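Chapter 18
Standard Sizes in Building

A brick is useful because it is the same size as the next one.
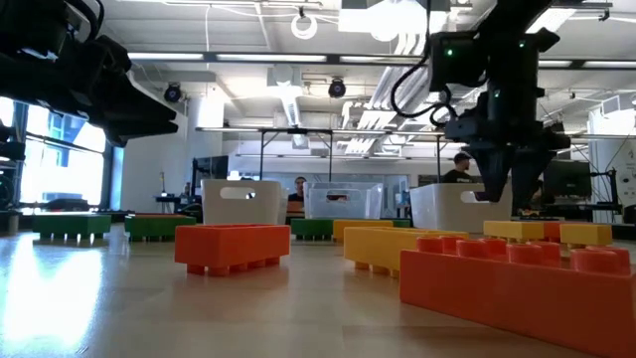 Surely the builder cares more about price than size, a student at Bollau once objected in class. The two are hard to separate. A wall of matching bricks can be planned on paper, ordered in one go and laid quickly. Odd sizes must be cut, and cutting costs money.

In this chapter we look at the Caron brickworks, which made about 3,000 bricks a day in 70 different shapes - far too many for its yard. We then compare it with Ristatetti, where one mould served the whole town.

Before reading on, you should be able to explain:
bond
mortar joint
tolerance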